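Visit report: Fusari paper mill, Tundivville
Aug 26, 2021

The Fusari mill stands on the east bank of the Sorulard, downstream of the weir. It makes uncoated cotton and cotton-blend papers for printmakers and bookbinders. The visit covered stock preparation, the forming section, drying and the finishing room. The boiler house was closed for inspection.

Raw material arrives as baled cotton linters. The bales are broken into a pulper with river water that has passed through two sand filters. Beating is done in batches. The mill still uses Hollander beaters, and a batch for the heavier printing grades takes nearly 8 hours. Shorter beating gives a bulkier, more absorbent sheet. Longer beating gives a harder sheet with more rattle and more shrinkage on drying.

Size is added at the end of beating. The mill changed from rosin and alum to a neutral size some years ago, and chalk is now added as a buffer. Samples are kept from every batch and tested for acidity after storage.
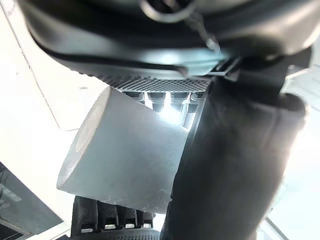
Why does the mill dry its heavy sheets in a loft when it has a heated cylinder section?
Cylinder drying holds the sheet under tension in one direction, which sets uneven stresses into thick paper. Loft-dried sheets shrink freely and stay flatter when they are damped for printing.

The forming section is a single cylinder mould machine with a working width of 117 cm. Watermarks are sewn or soldered to the mould cover. The current cover carries the Pastor mark, a plain shield used on the mill's etching paper. Changing a cover takes most of a shift, so orders are grouped by mark.

The loft has 14 bays with adjustable shutters on both long walls. Sheets are hung over ropes in small groups called spurs. Relative humidity on the day was 67 per cent, which the guide described as slow but acceptable. The shutters on the river side were half closed.

In the finishing room sheets are sorted by hand against a light table, then pressed in stacks between boards. Rejected sheets go back to the pulper, apart from those with metal or grit in them. Offcuts are sold in mixed packs at the gatehouse.

Tours start at the gatehouse and must be booked in advance. The loft stairs are steep and there is no lift. The next open week is in May.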